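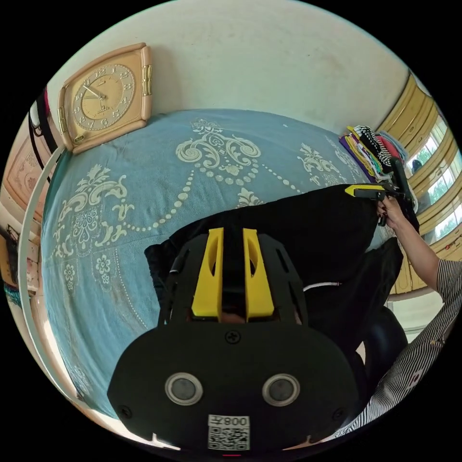

On the bed, Gorkero

Home Collections Recordings Visit FAQ Contact

Frequently asked questions about the oral history recordings

The Evholm Archive keeps 240 recorded interviews with people who lived or worked in the town and in the Gorkero district. We receive many questions about them by e-mail, and the same ones come often, so the answers are collected on this page. If your question is not answered, please write to us with the interview number, if you know it.

What is in the collection?

The greater part are interviews in which one person speaks about childhood, school, work and family. There are also group conversations, some songs, and two long recordings of a street market with almost no speech. The oldest tapes came to us with the Soylu collection and are of uneven sound quality. On several of them the speaker is far from the microphone and you will need patience and good headphones.

How can I search for a person or a place?

Our catalog of recordings is called Potus. You can search in it by surname, street, occupation or decade. Please try more than one spelling. Names were written down by ear by the interviewers, and the same family can appear in three forms. If you search for a street, try also the older name of it. Potus does not search inside the recordings, only in the summaries, so a person who is mentioned in passing may not be found.

Can I listen from home?

A part of the collection can be heard online, when the speaker or the family gave permission for this. In Potus these interviews have the word "open" next to the number. Interviews marked "reading room" can be heard only at our listening desks. Interviews marked "closed" cannot be heard at present. The catalog entry gives the year when a closed interview will be opened, if this was agreed.

Do I need an appointment for the reading room?

Yes, for listening you need one. There are two listening desks and they are often taken. For looking in the paper summaries you can come without an appointment during opening hours. We are closed on Sunday and for the whole month of March, when the equipment is checked.

Are there written transcripts?

For 46 interviews there is a full typed transcript. The others have a summary, which is sometimes one page and sometimes only a few lines. The transcripts follow the spoken language, with repetitions and unfinished sentences, and we ask you not to correct these when you quote. If you find a name that is clearly wrong, please tell us and we will add a note to the entry. The transcript itself stays as it was typed.

I speak only English. Can I use the collection?

The summaries are all in English. The interviews are in several languages and many speakers change from one to the other in the middle of a story. The catalog entry tells you the main language. We do not offer translation, but at the reading room you can ask for the list of independent translators who have worked with our recordings before. You make your arrangement and payment with the translator directly.

My grandmother was interviewed. May I have a copy?

Yes. Children and grandchildren of a speaker receive one digital copy free of charge. We need a short letter that says how you are related and, for interviews marked "closed", a copy of a document that shows it. Songül Tokgöz handles the family requests. Please allow three weeks for the copy to be prepared. If the original tape is in a weak condition it must first be repaired, and then it takes longer. You will be informed in this case. 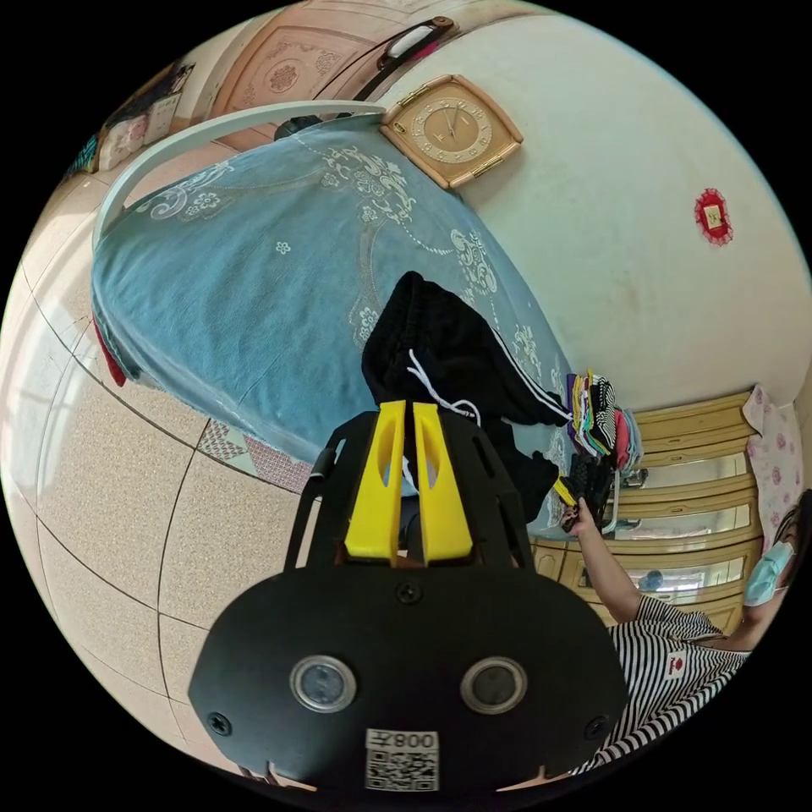

Black pants and a stack of folded clothes on a blue flowered bedspread

May I use a part of a recording in a film, a book or a school project?

For school and university work you may use up to two minutes of an open interview without asking us, if you name the archive and the interview number. For everything that is published or sold you need written permission. The form is on the Contact page. Please describe exactly which minutes you would like to use, and for what. "Some parts of interview 31" is too general and we will have to write back to you. In some cases we must ask the family also, and they have the right to say no.

How should I cite an interview?

Give the name of the speaker, the name of the interviewer, the interview number, and "Evholm Archive." If you quote exact words, add the minute. Some speakers asked to remain without a name. For them, use the initials that stand in Potus, also in the case that you know who the person is.

I have old tapes at home. Do you accept them?

We are glad to hear about them. Please do not send tapes by mail before we have spoken with you. Write first to Oğuzhan Öztürkmen and tell him what kind of tapes they are, who is speaking, and whether that person or the family agrees. Do not play a tape that smells of vinegar or that leaves brown powder on your fingers. Keep it in its box, standing up, in a dry room. We can return the originals to you after copying if you wish to keep them.

Would you record my neighbor or my uncle?

It is possible, but the waiting list is long at this time. You can also make the recording yourself, and we lend a small recorder for two weeks. With it you receive a sheet of suggested questions and the permission form, which the speaker has to sign. Without a signed form we cannot add the recording to the collection.

Can I hear who made the interviews?

In most recordings the interviewer says his or her own name in the first minute. Where this is missing, the field in Potus is left empty. If you recognize a voice, let us know.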